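The Toll Stones of the Havell Road: A Student Project Report
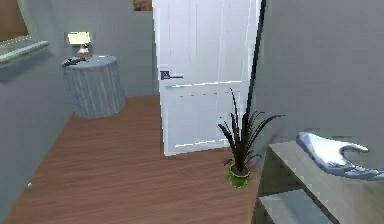
HAVELL, December

By Andri Kuster, with Consuelo Esteban and Mathias Mayrhofer

Print this page | E-mail this page

Our project began with a line in an old road ledger: "paid for the setting of the stones, Havell to Fumon." We had all grown up along that road and none of us had ever noticed a stone. So we went looking!

The ledger is kept in the reading room at Fumon and covers the toll road from 1,827 entries, every one of them copied out by the same clerk, whose handwriting we now know better than our own. Consuelo typed up the entries over two months (her spreadsheet is attached to the class copy of this report). Only a handful mention the stones, but those few give us the name of the mason, Kälin, and the price he got for each stone, and they say that he was paid late.

Fieldwork was the best part. Mathias worked out from the toll rates that the stones should stand 1,160 paces apart, starting at the old gatehouse, so we simply walked it, counting out loud and starting over every time a truck went by. The first stone was in a hedge, leaning back, with the letter F still sharp enough to feel with a finger. The second is built into a garden wall, upside down. The third took us three Friday afternoons, and we finally found it lying flat beside the stream under a good deal of ivy. I don't think I have ever been so happy to see a rock.

We hoped for more. The ledger pays for a stone at the Plurnomitz turn, but the road was widened there and we found nothing on either side for 200 paces. Hannelore Frei, who lent us her late father's notebooks, remembers sitting on a stone near the turn as a girl while she waited for the bus. Her notebooks have a small sketch of it, with the lettering, and it matches the others very well.

One question is still open. The stone in the garden wall carries a second mark, like an arrow with a short bar over it. Ataberk Kılıçarslan, our history teacher, thinks it is a surveyor's mark and much later than Kälin. Mathias thinks it is Kälin's own. We took a rubbing and plan to compare it with the steps of the Fumon church, where the same mason worked, as soon as the ice is off them.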